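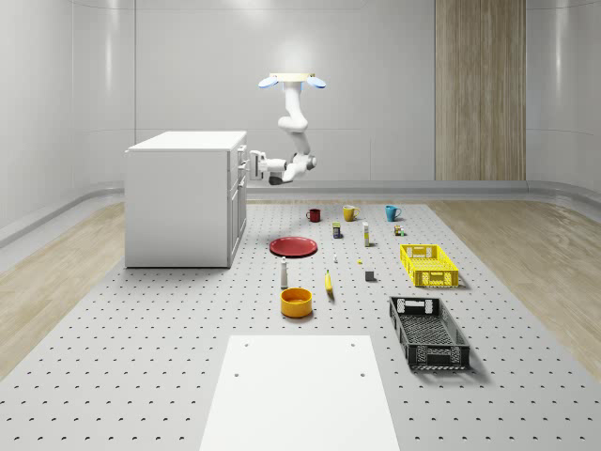
4. Comparing two grippers in the simulated kitchen

Everything in this section takes place in the Notham simulator. Do it here first. A dropped mug costs nothing in Notham, and the banana never goes brown.

You will run the same set of picks twice, once with the standard two-finger profile and once with the Idix profile, and compare the logs. Allow an afternoon. Xolani Magagula, who wrote the first version of this section, allowed an hour, and his estimate has been removed.

Before you start

You need a working install (section 2) and a ceiling-mount arm that passes the joint check (section 3). If the joint check gave you a warning you decided to live with, go back and stop living with it.

4.1 Load the room

1. Open the Scenes menu and choose Kitchen, ceiling mount.
2. Wait for the cabinet, the pegboard platform and the loose objects to appear. Objects may settle by a hair when physics starts.
3. Press Home. The arm should stop with the gripper open, empty and clear of the cabinet.
4. Save this state as "start". Every run begins from it.

Note: Do not tidy the platform. The bowl, the plate, the two crates and the rest are where the test script expects them, however much you would like to put the mugs away.

4.2 Run the standard gripper

1. In the Tool tab, select Two-finger, standard.
2. Set the grip force limit to 7 and leave the speed at its default. The slider goes higher. The slider is an optimist.
3. Load the pick list named "mixed". It covers the mugs, the can, the bottles, the banana, the bowl and the plate.
4. Set repeats to 3 and press Run.
5. When the log window says Done, save the log with the gripper name in the file name. "test_final_new" is not a gripper name.

Caution: Never change the force limit in the middle of a run. The simulator will let you, and the log won't mention it.

4.3 Run the Idix gripper

1. Load "start". Do not simply press Home, which moves the arm and leaves the objects wherever the last run flung them.
2. In the Tool tab, select Idix. The fingers are longer, so the tool center point moves. Accept the new value when asked.
3. Repeat steps 2 to 5 of section 4.2.

Note: If the arm stops short near the cabinet drawers, the collision margin is still set for the standard gripper. Press Rebuild margins and wait. The progress bar sits at the same spot for most of that time, then finishes all at once.

4.4 Read the results

1. Open both logs in the Compare window.
2. Sort by object. An overall score hides a great deal, mostly plates.
3. For each failed pick, look at the last column. "Slip" means the fingers closed and lost it. "Miss" means they closed on air. "Block" means the arm hit something on the way.
4. Replay every Block before you blame the gripper. It is usually the path planner.

A flat plate lying on a flat surface is a hard pick for any two-finger tool. Thabiso Shezi ran nearly 700 plate attempts in July while tuning the approach angle and now eats lunch out of a bowl. If one gripper scores perfectly on the plate, check that contact physics is switched on.

4.5 Moving on to the real arm

Copy the force limit across and nothing else. Speeds, margins and approach angles must be set again on the hardware, as described in section 5. Keep one hand near the stop button for the first run, and use the other for something besides coffee.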